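**Arm faults out on the way down to the third cube**

Posted 23 Mar 2023

Hi all, I'm stuck on a sorting job for our Cavberg arm. It has to put three wooden cubes in the pink box. Two go in fine, then it throws fault 298 over the last one and just hangs there – fingers open, brakes on. 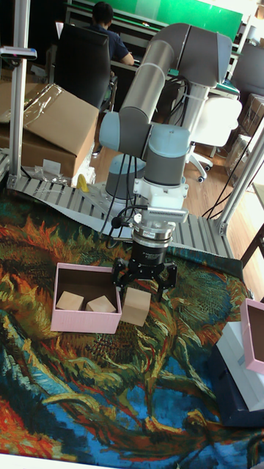 **Ekwueme:** On mine 298 was the force limit tripping on the way down. What's your payload set to? If someone changed the gripper and left the old weight in, the arm reckons it's hitting something. Weigh the whole lot, flange and bracket too, then redo the zero. And please don't just crank the limit up to 85 to shut it up, it's there for your fingers!

**Justel:** had this in October, turned it off and on, was fine

**Rorine:** I'd go with the payload answer, but check the cable too. Ours was pulling tight at the wrist on low moves – gave the same fault until we left more slack. Jog it down slowly with a hand on the e-stop.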